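The long wait at the Ghumman crossing

By Parveen Memon
May 2, 2024

The queue at Ghumman starts before it is light. Lorry drivers sleep in their cabs on the hard shoulder and wake when the engines in front of them turn over, which on a bad morning may happen once before noon. The road is straight here and the barrier can be seen from a long way back, a red and white pole with a flag on either side of it.

For 24 years the crossing between Wivus and Puvine was one of the dullest borders on the map. Farmers held a card that let them over with a trailer. Children on the Puvine side went to the secondary school in Wivus because it was closer. Then, in January, the government in Wivus said it would no longer accept Puvine's customs papers, and Puvine answered the same evening by closing three of its four lanes.

The quarrel is about a river. Puvine wants to raise the dam at Tristovico, and Wivus says that doing so would break the water treaty the two signed when the crossing opened. Puvine's foreign ministry says the treaty covers the flow of the river and is silent on the height of the wall. Lawyers on both sides have read the same paragraph and come away with different answers.

Talks have been held four times since the winter. The first round ended in a joint statement that ran to five lines. The second ended without one. The third was moved to a hotel in a neutral capital, where the delegations ate on separate floors, and the fourth broke up when the Puvine side asked for the customs question to be settled first and the Wivus side asked for the same thing about the dam.

Laiba Magsi spent most of her working life as a diplomat and sat in the room when the original treaty was drafted. She is retired now and lives in a flat above a chemist's in the old part of the Wivus capital.

"We left the wall out because we were tired," she told me. "It was the last night and everybody wanted to sign. There was no plan to build any higher then, so it seemed like a thing that could wait."

She does not think either government wants the border shut. Her view is that both have said too much in public to step back without something to show for it. Wivus has an election in the autumn and the water issue plays well in the farming districts. Puvine has promised its eastern towns cheaper power, and the power is supposed to come from Tristovico.

In the meantime the trade goes round. The other road south adds a day and a half and crosses a mountain pass that is often closed in bad weather. Fruit is the worst of it. Most of what is grown in the lower valley used to be over the border within hours of picking, and the growers have little cold storage of their own.

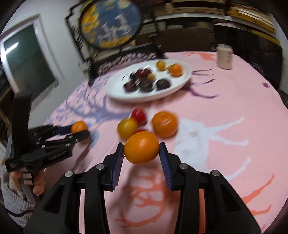 An orange and a smaller mandarin. Fruit has been hit hardest by the delays.

The Wivus transport ministry counted 2633 lorries through Ghumman in the whole of March, on a road that was built to take far more. Puvine does not publish its figures. Drivers are paid by the trip, so a week in the queue is a week without wages, and some of the smaller firms have stopped taking the route at all.

Both capitals say a fifth round of talks is possible before the summer, though no place has been named. Magsi has been asked by a former colleague to write down what she remembers of the drafting, and she has agreed, on the condition that the other side gets a copy too.

At the barrier the single open lane closes at six in the evening. On the day I was there the last lorry went through with a few minutes to spare - a flatbed carrying roof tiles - and the drivers behind it switched off their engines and got down to make tea.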